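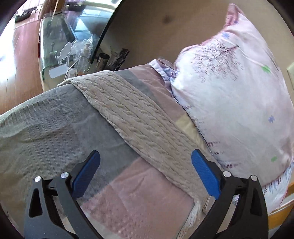

Throw, blanket, pillow. Making the bed, still the hardest easy job in the house.

Can a Machine Do Your Chores Yet? The Bedroom Round

Mar 31, 2018
By Jamila Talukder

Short answer, no. Longer answer, sort of, if you've got all afternoon and don't mind lumps.

Spent most of March asking people who build this stuff, and a few who clean for a living, what they'd hand over first. Nearly everyone said the bed. Nearly everyone who builds things made a face when I told them that.

Notes from the round, typed up fast. More on kitchens when I get to them.

The trouble with the throw. A cable knit has ridges, and ridges are nice to hold. Fringe is another story. Vignesh Joseph runs trials at Sikard, and he says his team would take a stiff cotton sheet over a knit any day. "A sheet has a corner. You find the corner, you have a plan. With a throw you find a bit of fringe and you pull, and now you have a longer bit of fringe."

The trouble with the blanket. Size, mostly. Two fingers grab one spot and the rest of the thing does what it wants. Sikard's best run at straightening one took around 40 minutes, and somebody had to walk round and free the far side. I timed myself at home. 2 minutes, and I was on the phone.

The pillow. Good news at last! Pillows are fat and they stay put. Iresha Dissanayake has been running pillow placement at Clikimside and gets it on the bed, right way up, most tries. Getting it into the pillowcase is a differnt matter. She laughed for a while when I asked.

Everything that isn't the bed. Plastic bags, thin cables, glass tabletops. Clear stuff and shiny stuff still throws off the cameras, and daylight bouncing off a floor doesn't help any. Parveen Fakir at Mollah keeps a box of the things that beat them. Cling wrap is in there. So is a phone charger.

And the shop floor? Further along, no question. Same box, same shelf, same light all day. Rafsan Weerakoon looks after the packing line at Saston, where the arms shift cartons and are pretty good at it. Ask them to fold a returned sweater and it goes to a person. He has 60 people on that side and isn't planning on fewer.

What would I pay for today? A floor vacuum, maybe. Not a bedmaker. Ask me agian in a few years.

Got a chore you want looked at? Send it in, laundry folding is already on the list so don't send that one.

Contact the gallery desk: ext. 2219
© 2018 Jamila Talukder. All rights reserved.
Back to top

Recent galleries
Who Loads the Dishwasher?
Socks, Sorted (Mostly)
Inside the Saston Packing Line
Window Washing, Up High and Down Low
Five Vacuums and a Shag Rug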